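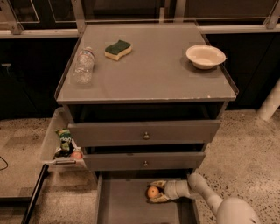 Gullska open day recordings

README, last changed in November

What this is

Recordings from the open day at the Rätsep building in Warnstead. Visitors came through in small groups and watched the arm do short household jobs: picking things up, putting them away, opening and closing drawers. All runs from the day are in this folder, including the ones that went wrong.

The set has 144 runs. After splitting them into single actions (reach, grasp, pull, place, release) there are 3,372 segments. Of these, 1,167 involve a drawer in some way.

Contents

runs/ one folder per run, numbered in the order they were made
segments.csv start and end of each action, with run number
objects.csv list of the objects set out for each run
notes.txt what the operators wrote down during the day
splits/ train and test lists

Setup

One station was used all day. The main piece of furniture is a gray cabinet with an open cubby, two smaller drawers with round knobs and a large drawer at the bottom. It has a glass pane on top. The glass has small chips along the front edge, so please don't treat these as objects if you are labeling.

Objects include a clear plastic bottle, a two-layer kitchen sponge, a cream-colored bowl, small orange fruit and packaged snacks. Positions were changed between runs by whoever was standing closest, visitors included. We did not use a placement chart. If you need controlled positions, use the lab set.

The arm was operated by Ankit Gautam in the morning and Hanna Tkachenko after lunch. Their styles differ. Ankit opens the bottom drawer all the way before picking anything up, and Hanna often leaves it part open. The operator is given in segments.csv.

How the demonstration ran

Each group got a short talk from Benedikt Rothe and then saw two or three runs. Visitors could ask for an object and a place to put it. Fruit into the bottom drawer was the most popular request by a wide margin, and the set is lopsided because of it. Sponge runs are few.

Labels

Tymofii Harasym and Vsevolod Onyshchenko marked the segments by hand in Morkden. About 50 segments were marked by both and compared. Most disagreements were over when a grasp begins. The rule now is first contact with the object, and older labels were changed to match.

A run counts as a success if the object ends up where the visitor asked and the arm has let go of it. A drawer left open does not make the run a failure.

Known problems

The bottle reflects the overhead light and crinkles when held, so its shape differs from run to run.
The middle drawers were opened far less than the bottom one.
Some runs were stopped early to keep the groups moving. These have "stopped" in the result column.
Sound was recorded and then removed, as visitors could be heard talking.

Use

Free for research and teaching. Please don't try to identify visitors. If you find a wrong label, send the run number and the segment number to Hanna and she will fix it in the next version.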